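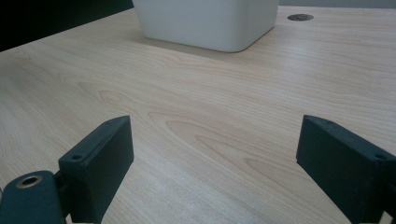 Can a Gripper Clear a Desk Yet?

Courses > Robotics Projects > Student Reports

December
By the Wragg project group

1. Question

We wanted to know whether a simple two-finger gripper could learn to tidy a desk. By tidying we mean moving small things to where they belong and leaving the surface clear enough to wipe. People do this many times a day without thinking about it, and shops and offices pay for it to be done.

2. Method

We recorded 201 demonstrations with a hand-held gripper and trained a policy on them using Girnine, the software our department already had. A person held the gripper and did the chore with it at normal speed. The target was a white container with rounded corners, standing toward the far side of a pale wood-grain tabletop. The start position was the same each time, with the fingers open and low over the table.

The trained policy then ran on the arm in the Flinent lab. We gave it 20 trials and stopped each one at the first drop or collision.

3. Results

The arm finished 11 of the 20 trials. Most failures came in the last part of the reach. The fingers closed too early, or one finger touched the container and pushed it back. Two runs went toward the round cable grommet in the tabletop, which is dark and stands out against the light surface. After the container's shadow changed direction in the afternoon, the arm did worse.

Speed was also a problem. A finished trial took much longer than the same move by hand, and someone had to stand next to the stop button.

4. Discussion

We do not think this is ready for a home or a shop floor. One container on one table is a small part of the chore, and it still failed nine times. The Clistura team recorded 1000 demonstrations last year on a similar task and told us that more lighting changes helped them more than more repeats did. We would try that first. We would also cover the grommet in half of the recordings and compare.

Wiping was in our original plan. We ran out of lab time before starting it.

Contact: Wragg project group, Flinent lab | Copyright the authors | Back to top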